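Oiling a Maple Board

Updated 2024-05-02

A maple board that gets used daily needs oil every month or so. In July, when the kitchen is humid, you can stretch it to six weeks.

Wash the board with dish soap and warm water, both sides, and stand it on edge overnight. If the surface feels fuzzy the next day, sand lightly with 320 grit, going with the grain. Wipe off the dust with a dry cloth.

Pour on roughly 2 tablespoons of food-grade mineral oil and spread it with a folded rag. Do the ends last and give them a second coat, as end grain drinks more. Flip the board and repeat.

Leave it for 16 hours, then wipe away whatever is still sitting on top. A sticky board has too much oil on it. Rub it down again with a clean cloth.

For a wax finish, melt one part beeswax into four parts oil, let it cool to a paste, and buff it in by hand. Dwynwen Lloyd's recipe on the finishes page uses a little more wax.
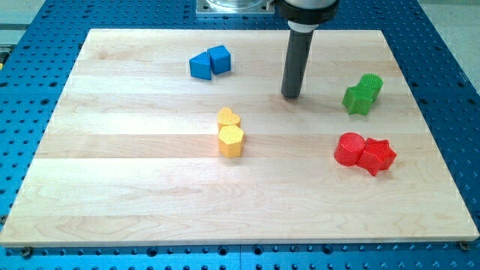 Store the paste in a lidded jar away from the stove. It keeps for a year.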